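Last updated Wednesday, February 1, 2023

# Can a machine do it yet? Your questions

Most of these come in through the contact form at Jamavo. We test chore machines for small workshops and for people who want help at home, and we don't sell any. Where we haven't tried something ourselves, the answer says so.

## Are there robots that will do general housework?

No. You can buy machines that do one job each. A robot vacuum cleans floors, a robot mower cuts grass, and a dishwasher has been doing its one job for decades. A single machine that will tidy a bedroom, wipe the worktop and put the shopping away isn't on sale at a price a household would pay. Be careful with films of one doing all three. Ask whether the film is speeded up and whether a person was steering.

## What about folding clothes?

Slowly, and with plain items. We had the Erkevero folding arm on loan in January and gave it T-shirts and hand towels only. A towel laid flat took it 2 minutes. A towel dropped in a heap took much longer, and it gave up on quite a few. Fitted sheets weren't attempted.

## Which jobs are machines already good at?

Ones where the same thing turns up in the same place every time. On a shop floor that means stacking boxes of one size, driving screws into a fixed part, or moving trays from one rack to another. Our longest run so far was a Mwaipopo tray loader at a packing firm, which moved 3,717 trays and stopped 19 times for a person to sort it out. Most of the stops were bent trays.

## Why are small parts boxes so hard?

People ask this one a lot, usually after seeing an arm lift a car door. Weight is the easy bit. A box for screws or beads asks for a light touch and a good idea of where the edges are, and those edges may be a millimetre or two thick.
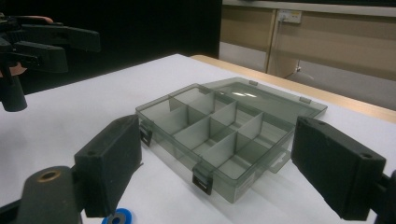 Closing and latching a box is one of the tests we ask every maker about, and the answers are usually vague. The job has several stages. The lid has to come over on its hinges without shoving the base across the table, then it has to be held down while each catch is pressed home. With two snap latches, one at the end and one on the long side, the machine must push from different directions and may need a second hand to steady the box. Smoky see-through plastic makes it worse. Overhead lights leave white patches on the lid, the dividers show through one another, and many depth cameras read clear plastic badly or miss it altogether. Filling the compartments is a separate job, and we'd count it as harder still – the parts have to be picked one at a time from a loose pile.

## Is the trouble with the hands or the software?

Both, in our experience. Two flat fingers will manage more than people expect, but they feel very little unless sensors are added. Software has improved faster than hands have over the time we've been testing.

## Does a machine need to be shown each job?

Usually, yes. The Droseo kit asks for repeated demonstrations by a person before it will try a task alone, and if you change the box you should expect to do some of them again. Allow almost a full working day for a new task, including setting up the lights.

## Should my workshop buy one now?

If you have one dull job that hardly changes from week to week, get a quote and ask for a trial with your own parts. If your work changes daily, wait. Budget for guarding and for staff time as well as the arm.

## And for the home?

Buy the vacuum if you have hard floors and not much on them. We wouldn't put money down on anything with arms at the moment.

## Can I send you something to test?

Yes, if it fits on a bench and you don't need it back quickly. Write first with the size and weight. We don't take anything with blades.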